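Posted 06/01/2021 by the Bench Notes desk

Print this page | E-mail this page

We use cookies to remember your settings. By staying on this site you agree to our cookie policy.

Gumidach Recorder: a review after a month of simulated pick and place

Gumidach is a program for collecting robot demonstrations in simulation. It loads a room, puts an arm in it, hands you the controls and saves what you do as training episodes. Sisonix sells it by the seat. I bought one seat to gather examples for a small grasping policy, and I have now recorded 280 episodes with it, most of them on one task: pick a small object off the top of a chest of drawers and set it down somewhere else on the same surface.

Setup

Installation took an evening. The installer wanted a newer graphics driver than the one I had, and the message it gave me named the wrong version. After that it ran without trouble. The room pack I used is called Gangate and comes with the base license. It has 31 rooms, and you choose furniture, arm and objects from a plain list. I kept the lighting at the default, which is dim, and left the arm on its own stand next to the dresser.

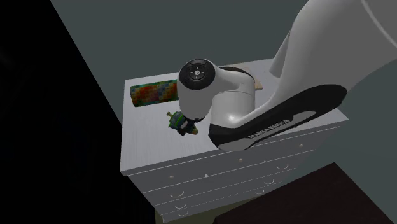

Driving the arm with a gamepad takes some practice. The left stick moves the hand across the surface, the triggers raise and lower it, and wrist rotation is on the shoulder buttons. I threw out my first 20 minutes of recording. There is a slow mode for the last part of the approach, and I ended up using it in every episode. Without it I overshot small objects and knocked them over, and a policy trained on those attempts learns to do the same.

If you have a 3D mouse, use that. Mine was recognized right away and the paths it gave were noticeably smoother.

Cameras and views

You get a fixed room view, a second view closer in, and one mounted at the hand. All of them are saved together with joint positions and the gripper state. You can turn any of them off to save disk space, but I would keep the hand view on. The room views tell you where the arm is, and they are not much help in judging a grasp because the wrist gets in the way at low heights. From the hand I could see a gap between each finger and the teal body standing between them, with the light blue cylinder off behind the left finger, and that is the sort of thing I need to know before I press close. The wide view never gave me that. 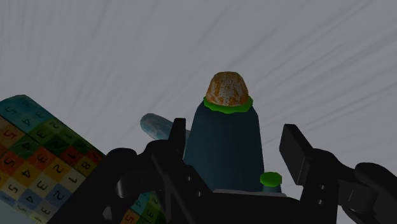 The objects in Gangate are an odd mix, and that is good for this kind of work. A grasp set made only of boxes and cans produces a policy that can pick up boxes and cans. Color is handled well too. The board with the numbered squares is busy enough to confuse a weak vision model, and I left it in for that reason. What I missed was control over weight and friction. Both are fixed for each object, and to change them you have to edit a text file and reload the room – a slow way to work if you want variety.

Reviewing and exporting

After each episode the program asks you to keep it, discard it or mark it for later. Get in the habit of answering right away. I let a batch pile up and then had to replay all of it, and the replay tool cannot run faster than double speed. You can trim the start and end, but you can't cut a pause out of the middle.

Export worked the first time. The files are large, so plan your storage before you start. I trained a first policy on the kept episodes using Tạ, the open training script I use for most things, and only had to rename two fields. The results on the dresser task were fair. It reached for the right object most of the time and was weak on the final closing of the fingers. I think that comes from too few examples, and I plan to go to 500 before I judge it. The manual suggests 1,000 for tasks with mixed objects.
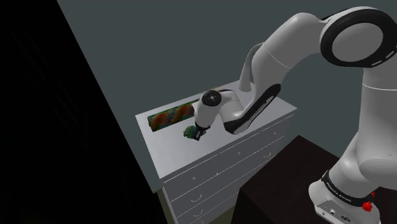 Problems

The program crashed on me several times, always while switching rooms with a recording still open. Nothing already saved was lost. Random placement of objects sometimes puts one so close to the wall that the hand can't get behind it, and there is no setting for a margin. The undo button resets the whole room, including anything you placed by hand.

Support answered both of my e-mails. The placement margin is supposed to be in the July update.

Should you buy it?

For one person collecting short tabletop tasks, yes. The recording side is solid and the hand view is worth having. If you need long tasks with many steps, the lack of editing in the middle of an episode will cost you a lot of time – I would wait for a later version. I'm keeping my seat for now.

Get new reviews by e-mail. Enter your address to join our newsletter. You can unsubscribe at any time.

Print this page | E-mail this page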